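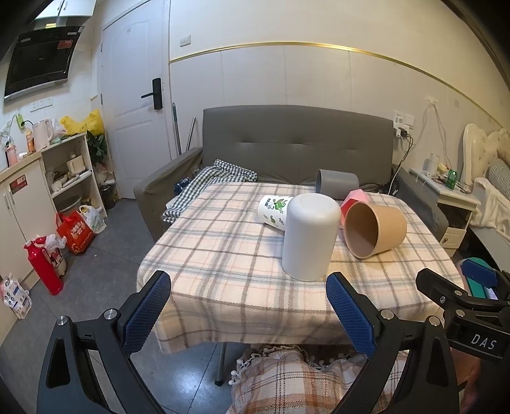
Fetdale Smallholders List
Subject: Re: [fetdale] fines in bulk layer pellets
Date: October 24, 2026

> We switched from bags to bulk in September and I am not happy with it so far.
> The bin is a used Rakari, rated for 2000 pounds, with a flex auger to the hen
> house. The first fill was fine for a week or so. After that the pans started
> to fill up with powder. The hens pick out the pellets and leave the rest, and
> I am throwing out feed every morning. The Sadska store says the pellets left
> their place whole. Is this the mill, the bin or the auger? We have almost
> 300 layers, so I can't just go back to hauling bags without a good reason.
> Also, is there any point in wetting the fines and feeding them as mash?

It could be any of the three. You can separate them with a kitchen sieve and a scale, and I would do that before talking to the store again.

Take three samples of equal weight. The first comes off the delivery spout while the truck is unloading. The second comes from the bin boot, with the auger stopped. The third comes from the far end of the auger, into a bucket, before it gets to any pan. Sieve each one gently for the same length of time and weigh what falls through. Write down the percentages.

If the first sample is already dusty, it is a mill or truck problem and the numbers give you something to show them. If the jump is between the first and second, look at the bin. If it is between the second and third, it is the auger.

My guess is the bin, from the way you describe it. A week of good feed followed by powder is typical of funnel flow. Pellets in the center of the bin drop out first, and fines collect along the walls where they move slowly or not at all. As the level goes down the walls let go and you get several days of mostly dust. The older Rakari bins have a shallow cone, which makes this worse. Nothing new is being broken in that case. You are getting the same fines that came with the load, only all together at the end.

Things to check on the bin:

Lid seal. Damp pellets swell, go soft and fall apart. Look under the lid in the early morning for drops.

Seams in the cone. If there is a ridge of old feed stuck to a seam, scrape it off and brush the metal clean. Do this from outside through the boot opening if you can, and lock out the auger motor first. Do not climb into the bin.

Fill practice. Running the bin all the way down before a refill is better than topping it off. Topping it off leaves the old wall layer in place for months.

On the auger, the usual cause is running it part full. Pellets tumble in a half-empty tube and the edges wear off. I have a Fakir unit with a 78 foot run and two bends, and it made noticeably more dust when I had the slide gate choked down. With the gate open and a shorter run time it settled down. Check also that the end bearing is not worn – a loose flight will rub the tube and grind whatever is under it.

As for wetting the fines, yes, they will eat it. Mix only what they clean up in an hour or two, and wash the pans after. Don't throw the fines away and feed only the whole pellets. A good part of the vitamin and mineral premix ends up in the dust, and you will see it in the shells sooner or later.

One more option is to ask Sadska whether they can get crumble in bulk. It has more fines to start with, but the particle size is closer and the hens sort it less. You could try one 40 pound bag of it in two or three pans before you order a load.

Please post the sieve numbers when you have them, and say which model of bin it is. The plate is normally on the leg next to the ladder.

--
To unsubscribe, send a blank message with the word "leave" in the subject line to the list address.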